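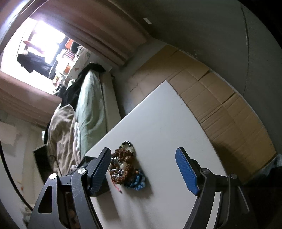 Armbänder mit Holzperlen und Kettengliedern auf einer weißen Tischplatte

Armband

Ein Armband ist ein ring- oder bandförmiges Schmuckstück, das am Handgelenk, seltener am Unterarm getragen wird. Stücke für den Oberarm heißen Oberarmreif. Starre Formen werden als Armreif bezeichnet, bewegliche als Armband oder Armkette. Im Handel werden die Begriffe nicht einheitlich verwendet.

Begriff

Das Wort setzt sich aus Arm und Band zusammen. In älteren Texten findet sich daneben die Bezeichnung Armspange, vor allem für offene Reife aus Metall. Der Fachhandel verwendet für einzelne Bauarten auch englische Namen, etwa Bangle für den geschlossenen und Cuff für den offenen Reif.

Geschichte

Armschmuck ist seit der Steinzeit belegt. Frühe Stücke bestehen aus Muschelschale, Knochen, Stein und Zahn. Mit der Metallverarbeitung kamen Reife aus Kupfer und Bronze auf, die in vielen Gegenden Europas als Grabbeigabe gefunden werden. Spiralförmige Formen, die sich in mehreren Windungen um den Arm legen, sind besonders aus der Bronzezeit bekannt. Im alten Ägypten trug man neben Gold auch Perlenarbeiten aus Fayence. In der römischen Kaiserzeit waren Reife mit Schlangenköpfen verbreitet.

Im europäischen Mittelalter verlor der Armschmuck wegen der langen Ärmel an Bedeutung und wurde erst in der Neuzeit wieder häufiger. Im 19. Jahrhundert machten gewalzte Bleche und maschinell gefertigte Ketten Armbänder für breitere Käuferschichten erschwinglich. Im 20. Jahrhundert kamen Kunststoffe hinzu, zunächst vor allem Zelluloid und Bakelit.

Bauarten

Gliederarmbänder bestehen aus ineinandergehängten Elementen. Nach der Form der Glieder unterscheidet man unter anderem Anker-, Panzer-, Erbs- und Königskette. Die Ankerkette hat ovale Glieder, die jeweils um 90 Grad gegeneinander gedreht sind. Bei der Panzerkette sind die Glieder zusätzlich verdreht, sodass sie flach aufliegen.

Perlenarmbänder werden auf Faden, Draht oder Gummiband aufgezogen. Bei elastischem Band entfällt der Verschluss. Lange Stränge können mehrfach um das Handgelenk gewickelt werden; diese Trageweise wird als Wickelarmband bezeichnet.

Geflochtene und geknüpfte Armbänder entstehen aus Garn, Leder oder Haar. Zu ihnen gehört das Freundschaftsband, das meist aus farbigem Baumwollgarn geknüpft wird.

Werkstoffe

Für Metallarmbänder werden Gold, Silber, Platin, Edelstahl und Messing verwendet. Silber wird meist als Legierung mit einem Feingehalt von 925 Tausendteilen verarbeitet. Holzperlen werden gedrechselt oder geschnitten und anschließend geölt, gewachst oder lackiert. Unbehandeltes Holz nimmt Hautfett auf und dunkelt mit der Zeit nach.

Verschlüsse

Gebräuchlich sind Karabiner, Federring, Kastenschloss und Knebelverschluss. Höherwertige Stücke besitzen häufig eine Sicherheitsacht oder ein Sicherheitskettchen. Magnetverschlüsse lassen sich mit einer Hand schließen, sind für Träger von Herzschrittmachern jedoch nur nach ärztlicher Rücksprache geeignet.

Pflege

Silber läuft an der Luft an und wird trocken in einem geschlossenen Beutel aufbewahrt. Ketten und Perlenstränge sollten getrennt liegen, da sie sich leicht verhaken und weichere Oberflächen verkratzt werden können. Gummibänder ermüden und werden bei nachlassender Spannung ersetzt.

Siehe auch

Fußkette, Halskette, Perle, Uhrarmband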